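Leftovers (household)

Leftovers are whatever's still edible once everyone has pushed their chair back, and I've been keeping this entry on our little food wiki since Halyna Stetsiuk handed it over to me. She wrote the original in very proper encyclopedia language. I've loosened it up a fair bit (sorry, Halyna!) but her bones are still in there.

The word itself is newer than the habit. People have always eaten yesterday's dinner, but for most of history it didn't need a name, it was just food. Pottage sat over the fire and got topped up. Cold mutton turned into shepherd's pie, cabbage and spuds turned into bubble and squeak, and stale bread went into pudding. My nan did all of these on rotation and would've been baffled to see them on a pub menu for 28 dollars.

Home refrigeration changed things, and it changed them slowly. Before the fridge there was the ice chest, and out bush there was the Coolgardie safe, a hessian-sided cupboard kept damp so the breeze could do the cooling. I love these things. There's a ripper one in the museum at Erkmont, which I've visited more often than a grown woman probably should.
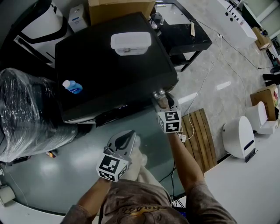

Storage comes down to time and temperature. The usual advice in Australia is the 2-hour/4-hour rule: food that's been out of the fridge for less than two hours can go back in, between two and four it should be eaten straight away, and past four it's for the bin. Shallow containers cool faster than deep ones, so split up a big curry. Rice deserves special respect, as Bacillus cereus spores survive cooking and get going again if the pot sits on the bench all evening. Keyvan Bahrami and I have had a long-running barney on the talk page over whether rice needs its own entry. (It does. I'm winning.)

Reheating is the next bit. Get it steaming hot all the way through, and stir halfway if you're using a microwave, which heats unevenly and will happily leave you a frozen lump in the centre of a lasagne. A splash of water and a loose cover bring rice back nicely. Anything crumbed wants the oven, and I'll die on that hill.
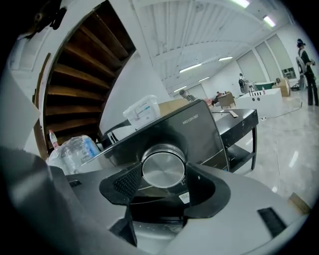 Plenty of cuisines have dishes that are better made with day-old ingredients. Fried rice is the obvious one, and Kartini Tjoa, who looks after our Indonesian pages, insists nasi goreng made with fresh rice is just wet sadness. Then you've got panzanella, French toast, chilaquiles, and the Persian kuku that Forough Moradi makes with whatever herbs are flagging in the crisper. Stews and dals often taste rounder the next day too.

See also: doggy bag; bubble and squeak; Coolgardie safe; lunchbox; rice (if Keyvan ever gives in).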